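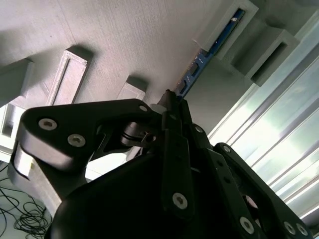

I've had the Skisavo hand-guiding kit for five weeks now, and I'm keeping it. The kit is a clip-on handle, a foot pedal and software that records whatever you walk the arm through. I paid $2276, and yes, I winced.

My test job was memory-stick-sized circuit boards going into a printed slot fixture. I'd tried teaching it with the Troltorlow remote first and hated it — there's so much lag that every insertion felt like threading a needle in mittens. With the handle I just grab the arm, step on the pedal and go! I had 29 usable demos before lunch on day one, and after training on those (plus a second batch) the arm seated 97 boards out of my first run of 100 or so before I got bored and quit.

Gripes? The pedal cord is way too short. The handle puts your wrist at a lousy angle when the arm is down low, and Pichit Srithong, who's taller than me, gave up on it and went back to the remote (he likes mittens, I guess). Also, the software saves every take, even the ones you cancel, so clean out that folder before you train anything. I lost an evening to that one.

If you only need pick and place, the remote is fine and a lot cheaper. For tight fits, get the handle. Four stars, and I'd go higher with a longer cord.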